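How many demos before the policy stops guessing? (PC disassembly)

hadgu_n
15 December 2020
Hello all. I am collecting teleoperated examples for opening used desktop computers: unplug a cable, release the drive, take it out. We have 489 episodes now, with 3 operators. The policy reaches well but it closes the fingers too early when a cable is near. Should I record more, or record differently?

brurnareck
Differently. 489 is plenty for one task if they are clean. How many of them have cables in a new position at the start?

hadgu_n
Not many, I must admit. We put the case back the same way each time, because it is faster. The wrist view is like this when we go near the drive bay: 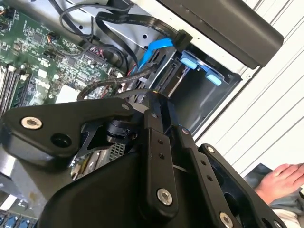
Wrist camera, Dell case, blue SATA cable near the drive bay.

ilach
Your gripper covers a lot of the view. I would add a second camera from the side before recording one more episode. The network can't learn what it can't see.

brurnareck
I don't agree with ilach. A second camera means the old data is half useless. Move the cables by hand between episodes, record 90 more, train again, and then decide.

ilach
Half useless is too strong. You can mask the missing view in training. I did this on the Mirolex set and it worked fine.

hong_k
One more thing – there is a hand in the lower right. If hands are in some episodes and absent in others, the policy may use them as a signal. Please check this first.

hadgu_n
Thank you, I did not think about the hand. I will make a tag for it and compare the two groups. For the cables I will follow brurnareck and change them every 5 episodes.

brurnareck
Every episode, please. Every 5 is the same mistake, only smaller.

hadgu_n
OK, every episode. My operators will not be happy with me – Nuria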